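13/04/2020
By Nuria Cabello
19 shares | 50 comments

Li-hua Shih keeps her grandmother's bean seed in a coffee can in Paredes. The family calls it the Musar bean - small, brown, slow to cook - and brought it with them when they moved north for cannery work.

She has been looking for other growers for years. A letter in a farm newsletter brought nearly 400 replies, most of them about pintos.

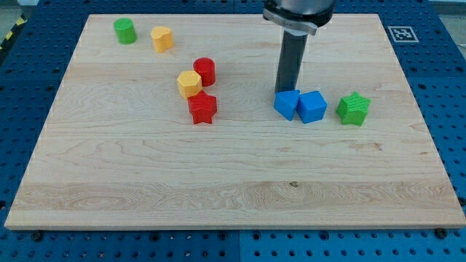
One came from Emiliano Echevarría, whose mother cooked the same bean with pork neck and dried chile. He mailed her a handful in April. They plan to grow both lots side by side, then cook them the old way, with no soaking and salt only at the end.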